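Magazine > Home > Laundry

17 September 2020 | By the Petersen home desk

Folding, and other promises

The laundry business would like you to believe the pile is a problem with a price. Stonix sells a folding board and a set of drawer dividers for $200, and its August catalog says they will change your mornings. I have my doubts.

A heap is where most clothes live for a day or so. Gray on top of maroon, something floral sliding off the side, a lemon print you forgot you owned.

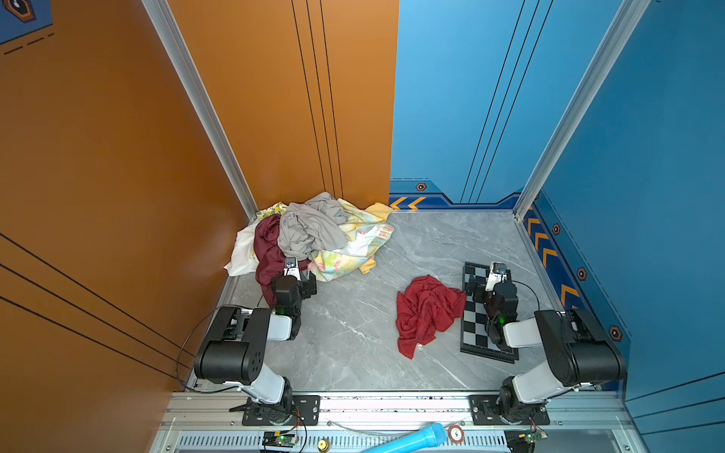 The board does nothing about the part that takes time, finding an edge in all that cloth and pulling one piece free of the rest. Once a shirt is flat, anyone can fold it. I timed myself with the board and without, and the difference was 2 seconds a shirt. My dividers are back in their box.

Filed under: Chores, Spending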